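Killura (pastry)

Killura is a rolled yeast pastry with a filling of ground walnuts, honey and sour cream. It is baked in a ring form and cut in slices when it is cold. The pastry comes from the valley town of Tikside and the villages near it, and it is also made in Cercombe, where families from Tikside moved for work in the textile mills. It belongs to the same family as the nut rolls and poppy seed rolls of Central Europe, but the dough is richer and the roll is closed into a circle before it rises for the last time.

The word killura is used for the whole pastry and also, in older recipes, for the form in which it is baked. In Cercombe the plural is killuras. In Tikside the same word serves for one and for many.

History

The earliest known recipe is in a handwritten household book from Tikside. It has no date, but it comes after a page on how to salt butter for the winter and before a list of seeds, and it is written in the same ink as both. The recipe gives no baking time. It says that the oven should be as hot as for bread after the second loaf, and that the pastry should stay inside until the kitchen smells of nuts.

Walnuts were the only nuts which grew well in the valley. Honey was used because sugar was expensive, and sour cream because there was always some left from butter making. When sugar became cheap, many bakers changed the filling to half honey and half sugar. This makes a firmer slice, and it is still the most common mixture in shops. Home bakers more often keep to honey only, and they accept that some of it runs out and burns on the tray.

The first bakery that sold killura all year was Kaplan, on the market square of Tikside. Before this it was a pastry for the walnut harvest, in September, and for weddings. Kaplan baked it in tin forms with a tube in the middle, and the size of these forms became the usual size for everyone. A Kaplan ring weighs three pounds and is cut into slices as thick as a thumb. The bakery later opened a second shop in Cercombe, where the pastry was first sold by the slice with coffee.

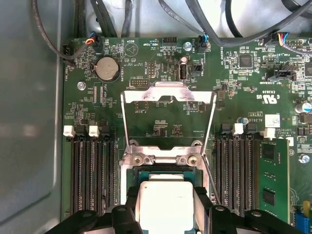 In Cercombe the pastry changed a little. The mill families had small ovens, often shared between two kitchens, and a full ring did not fit. They baked it as a straight roll in a loaf pan and bent it only for holidays. The straight version is called a long killura, and some people in Tikside do not accept it as killura at all. The taste is the same. The crust is different, because a straight roll has two ends which become dry and brown, and these ends are the part that many children ask for.

Ingredients

The dough is made from white wheat flour, milk, butter, egg yolks, fresh yeast, a little sugar and salt. Some recipes add grated lemon peel. The proportion of butter is higher than in a common sweet bread but lower than in a brioche, so the dough can be rolled thin without tearing. Bakers speak of a good killura dough as one that lies down on the table and does not pull back.

For the filling, the walnuts are ground and not chopped. Large pieces make holes in the dough when it is rolled. The nuts are mixed with warm honey, sour cream, cinnamon and sometimes a spoon of bread crumbs, which hold the liquid. Raisins appear in a few recipes from the upper villages. Rum is a later addition and is found mostly in Cercombe.

Old walnuts are the most frequent reason for a bitter pastry. In the valley the nuts are kept in the shell until the day of baking, and they are tasted one by one as they are cracked — a slow job, usually given to grandparents.

Preparation

The yeast is dissolved in warm milk with a spoon of sugar and a spoon of flour. When it has foam on top, it is mixed with the other ingredients and kneaded until the dough comes away from the bowl. The dough rests under a cloth until it is double in size. In summer this takes an hour. In a cold kitchen it can take the whole morning, and many households prepare it in the evening and leave it in the pantry overnight.

The work surface is important for the rolling. Home bakers use a floured tablecloth, which helps to lift the dough when it is time to roll it up. Professional kitchens work directly on metal or stone and use very little flour, and for this they must keep the dough cool.

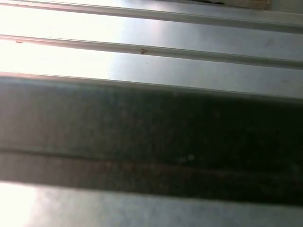
Brushed metal with a narrow raised rail.

The dough is rolled into a rectangle as thin as the back of a knife. The filling is spread while it is still slightly warm, and a border of two fingers is left free on one long side. The dough is rolled up from the other long side, not too tight. If it is too tight, the roll opens at the top in the oven and the filling comes out. A careful baker pricks the roll with a long needle in several places to let the steam go.

The roll is then laid in the greased form with the seam down, and the two ends are joined. There are two ways to do this. In the first, one end is opened slightly and the other is pushed into it. In the second, both ends are cut at an angle, brushed with egg white and pressed together. The second way gives a cleaner ring, but it needs a sharp knife and some practice.

After a second rise, which is shorter than the first, the pastry is brushed with egg yolk and milk. It goes into an oven at medium heat and is covered with paper when the top has taken color. It must stay in the form for a quarter of an hour after baking. Turned out too soon, it sinks on one side. 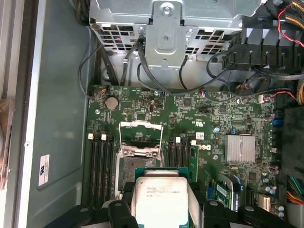
Killura is not cut on the day of baking. The filling needs a night to become firm, and the dough takes some moisture from the honey in this time. On the second day the slices hold together and show a clear spiral. Wrapped in a cloth and kept in a tin, the pastry is good for a week. It can be frozen, whole or in slices, but it should be thawed slowly and in its wrapping.

Variants

Poppy seed killura is made with ground poppy seeds cooked in milk. It is darker and less sweet, and it is eaten mostly in winter. Because the poppy filling is heavy, it is spread thinner and the roll has more turns.

Plum killura uses a thick plum butter without added sugar. The plum butter must be stiff enough that a spoon stands in it. If it is softer, the bottom of the ring does not bake through.

White killura has a filling of fresh curd cheese, egg yolk and vanilla. It is the only variant that is eaten on the first day, and it does not keep well. The shop in Cercombe makes it in spring only.

Small killura is a single portion, made from a strip of dough rolled with filling and turned into a snail. It is sold at fairs and train stations. Bakers like it because it bakes fast, although the proportion of crust to filling is quite different.

Serving and customs

The pastry is served at room temperature with coffee, milk or a light white wine. It is not usual to put cream or ice cream with it, but restaurants outside the valley often do so. The top may be dusted with powdered sugar just before serving. In Tikside this is done only for guests.

At weddings the ring is placed whole on the table with a candle in the middle opening. The candle is removed by the oldest woman in the room and the first slice goes to the cook. After a funeral the pastry is served already cut, and the slices are not put back in the shape of a ring.

Tikside holds a walnut fair each September. In its best year the fair had 4000 visitors, and 43 households brought a ring for the tasting. The rings are judged on the spiral, the joint and the bottom crust. Taste is judged last — a rule that is argued over every year. The long killura from Cercombe is admitted on a separate table.

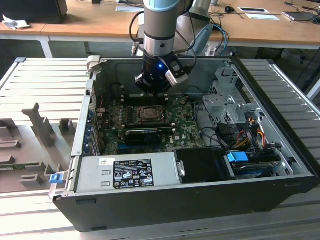

Ilse Vantongeren

Similar pastries

Potica, from Slovenia, is the closest relative and is also often baked in a ring-shaped form with a nut filling. Beigli, from Hungary, is a straight roll with a thinner dough and a shiny, cracked surface. Makowiec, from Poland, is filled with poppy seeds and is often covered with icing. Killura can be recognized by the visible joint of the ring and by the sour cream in the filling, which gives a light acid taste under the honey.

See also

Nut roll
Poppy seed roll
Yeast dough
Walnut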